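Department of Automation, Karkstead
Robot Software II: Perception and Control
Unit 6 Handout: From Segmentation Mask to Grasp Command
Instructor: Katalin Szénási
Laboratory instructor: Ilari Kemppainen

Purpose of this unit

Unit 5 ended with a segmentation mask and a depth image aligned to it. This unit covers the software between those two inputs and the moment at which the gripper is told to close. Students should read the unit before the laboratory session and bring a working copy of the Unit 5 code. The course software, Flistik, must be updated to the current course branch.

6.1 Choosing what to grasp

A rigid box may be grasped almost anywhere its width allows. A soft bag may not. Its walls fold under contact, and a pose computed on the front panel is often out of date once a finger touches the fabric. For bags, the planner therefore works on the handle first and considers the body only if no handle candidate is accepted.

The handle is treated as a curve in space. The perception node thins the handle mask to a one-pixel center line, projects each pixel through the depth image, and fits a smooth curve to the resulting points. Each candidate grasp is a point on that curve together with an approach direction and a closing direction. The closing direction must be close to perpendicular to the curve at that point, so that the cord lies across the fingers. 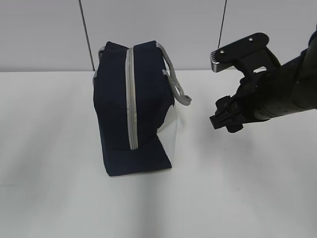
Figure 6.1. Open gripper at the handle side of a soft-sided bag. The gray cord handle hangs clear of the tabletop.

Thin cords cause two common errors in the depth image. Pixels along the edge of the cord may take their value from the wall or table behind it, and short lengths of the cord may return no value. The first error is the more serious one, as it pulls the fitted curve away from the sensor. Students must reject edge pixels before fitting. Filling gaps is permitted only where both neighboring segments pass the edge test.

6.2 Scoring the candidates

The reference set contains 1,198 labeled candidates, prepared by Ye-seo Bang and Keerthana Kandasamy for the Song exercise. Each record holds the pose, the local curve direction, the distance to the nearest body point, and an accept or reject label. The scoring function must return a value between zero and one and must use the following terms:

Alignment between the closing direction and the perpendicular to the curve
Clearance between the fingers and the body of the bag
Clearance between the lower finger and the table
Depth quality in the region of the candidate
Distance from the present joint position

Weights are to be set in the configuration file. Weights written directly into the code will be returned for correction. The planner passes the 20 highest-scoring candidates to the inverse kinematics solver and discards the rest.

6.3 Approach and closing

The approach is divided into a free motion to a pre-grasp pose and a straight-line motion to the grasp pose. Collision checking applies to both. During the straight-line motion the handle is removed from the collision model, while the body of the bag and the table remain in it. Removing the whole bag is a frequent mistake and allows the fingers to push the body over.

The close command is sent only when the controller reports that the arm has settled. The finger position is then compared with the fully closed position. A cord leaves a small gap between the fingers, and the threshold must be set below the thickness of that cord. If the fingers reach the fully closed position, the node reports a missed grasp and returns the arm to the pre-grasp pose. It must not start a second attempt without a new depth image.

6.4 Laboratory assignment

Students work in pairs at the Flirier bench. Each pair submits the scoring function, the configuration file, and a log of six trials carried out with the same weights. Trials that end in a missed grasp are to be included in the log. A written note of no more than one page should discuss one rejected candidate and state which term caused the rejection.

The bench is open on Saturday for pairs who need more time. Requests should be sent to Si-woo Ok, who keeps the booking list. Questions on the reference set should be directed to Ye-seo Bang.

Reading for Unit 7: course notes on force limits and slip detection, sections 7.1 and 7.2.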